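Hi Su-chen,

Quick update on the Burside reading room, as promised for February. We're open three evenings a week now, and the Wednesday homework club has gone from 4 kids to 9, which I'm thrilled about! We've spent almost half of the grant so far, mostly on shelving and secondhand books.

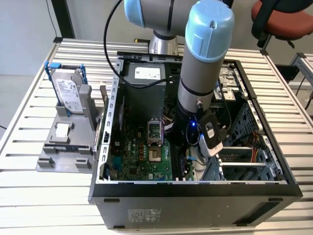

The Nellotby branch sent over two boxes of large-print novels (mysteries, mainly) and they went out the door fast. I'd love to order more - Leung Books has quoted us a fair price, delivery included.
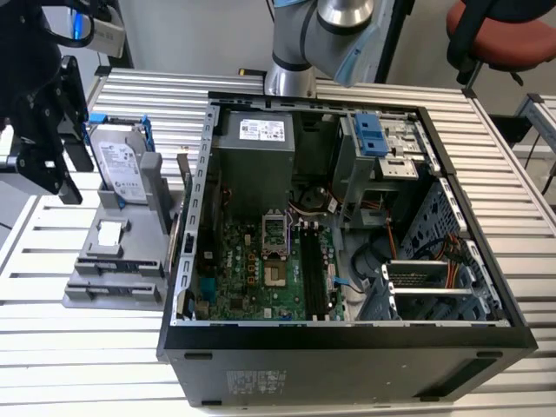

Do we need more money for the spring? Not at this point, but I'd like your okay to move what's left of the printing budget over to books.

The Welia bus still stops too early for our late readers. I've written to them twice and will keep at it.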